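Projet étudiant « Main Clendano » — rapport d'avancement
Destinataire : fonds Parnedham
2018-04-10

Vous demandiez un point franc, le voici. Le groupe a consommé 60 % du budget et il n'est pas à 60 % du travail. La main se ferme sur commande, les doigts reviennent en position, et c'est à peu près tout ce que je suis prêt à signer aujourd'hui.

Les étudiants parlent d'une « saisie fiable ». Leur série d'essais compte 100 prises, toutes sur le même objet, posé au même endroit par la même personne. J'ai demandé une nouvelle série de 500, avec des objets choisis par l'équipe Tosley, qui n'a aucune raison de nous ménager. Elle n'a pas commencé.

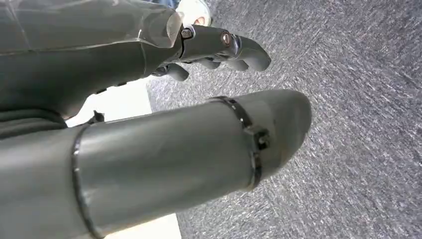 Côté logiciel, le passage au contrôleur Manolakis devait faire gagner du temps. Il a surtout coûté deux semaines de réglages, et les temps de réponse n'ont pas bougé. L'idée reste défendable — je ne la défendrais plus avec autant d'assurance qu'à l'automne.

La participation au concours d'août est maintenue pour l'instant. Je propose de trancher après la série d'essais, et de ne pas débloquer la seconde tranche avant.

Reste à fournir de notre côté : le relevé des dépenses à jour et le protocole d'essai corrigé (la version 2 oubliait de définir ce qu'est un échec).

Leonidas Psarras, encadrant du projet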